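Hekik lab notes
@hekik_notes
2024-11-17

1/ A thread about a small result from our group at Larkside. We wanted to know whether a policy learns to pick up soft things better when the training scenes are visually busy. Short answer: yes, but with a cost I did not expect. Details follow.

2/ The usual practice in our lab was a plain gray floor and one object. It is easy to collect and easy to learn. Then you put a towel on a patterned tablecloth and the policy reaches for a printed leaf.

3/ So in October we changed the setup. Patterned mat, patterned walls, other household things standing in the cell. Two arms, one camera at each wrist and one fixed camera that sees the whole cell. All demonstrations are teleoperated by a person.

4/ The hard part is soft items. With a rigid box, the wrist view tells you quite well where the edge is. With a folded textile, the edge goes out of focus when the gripper comes close, and a seam in the middle can look more like an edge than the real edge does. 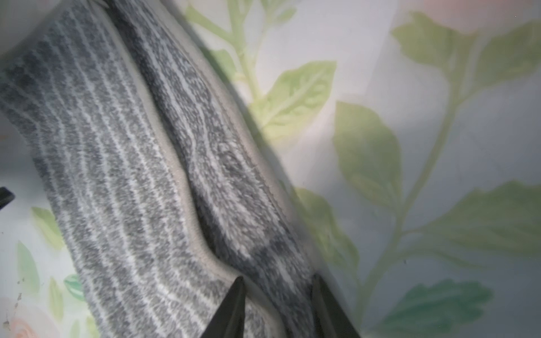 5/ We call this the "false edge" problem inside the group. The policy trained on plain scenes often closed on one layer only, because it had learned that the strongest line is the border of the object.

6/ What we compared. Policy A: 166 demonstrations on the plain floor. Policy B: the same number, all in the busy cell. Same network, same training time. We tested both in the busy cell with objects that neither of them had seen.

7/ Policy B took both layers much more often. It also stopped reaching for the print on the mat, which was our main wish. I will put the full table in the report, because a success rate without the list of objects is not very useful to anyone.

8/ Now the cost. Policy B is slower. It waits above the object before closing, sometimes for 3 seconds. We think it copied this from the operators, who also hesitate more when the background is busy. We did not tell them to do it.

9/ We tried to remove the pauses from the data with a simple speed filter. Bad idea - some of the pauses were useful, the operator was correcting the wrist angle with very small motions. After the filter, the one-layer grasps came back.

10/ What worked better was Yuan, our small labeling tool. It marks a pause as "idle" only when both arms and both grippers are still. This keeps the small corrections. The policy is still slower than A, but the long waiting is mostly gone.

11/ For those who asked about the cell, these are the things I would keep the same if you want to repeat it:

- Walls on three sides, with a regular pattern. Ours are printed with blue bricks.
- A floral mat on the floor. Large leaves and flowers confuse the plain-trained policy more than small dots do.
- Objects with holes or ribs near the work area. We use a pink basket, a woven placemat and a green file organizer with folders in it.
- Both arms mounted on the front rail, so that the fixed camera sees the grippers from the same side every time. 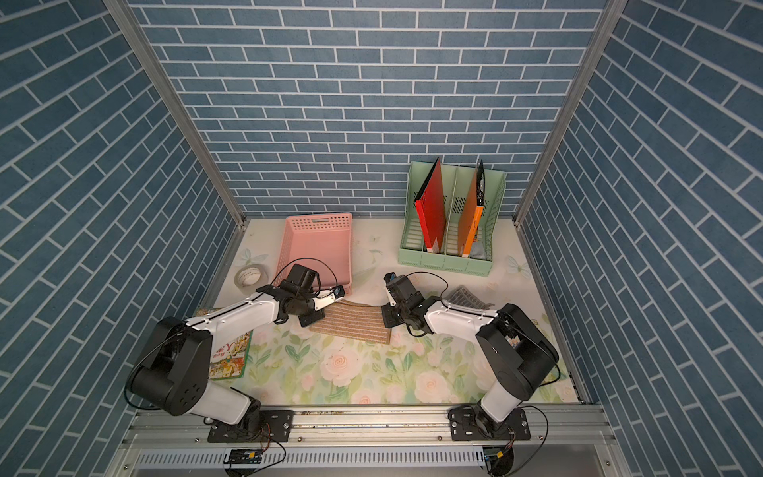 - Change the layout after every 5 demonstrations. We first did it once per session and the policy learned the layout.

12/ Limits. One cell, one pair of arms, a small set of textiles. I can't say if the walls matter or only the mat, we never separated them. The Skikow experiments, which start next, will do exactly this: same mat with plain walls, then the opposite.

13/ If your group has seen the false edge problem with other fabrics, please write to me. I am most interested in knitted things and in anything with piping.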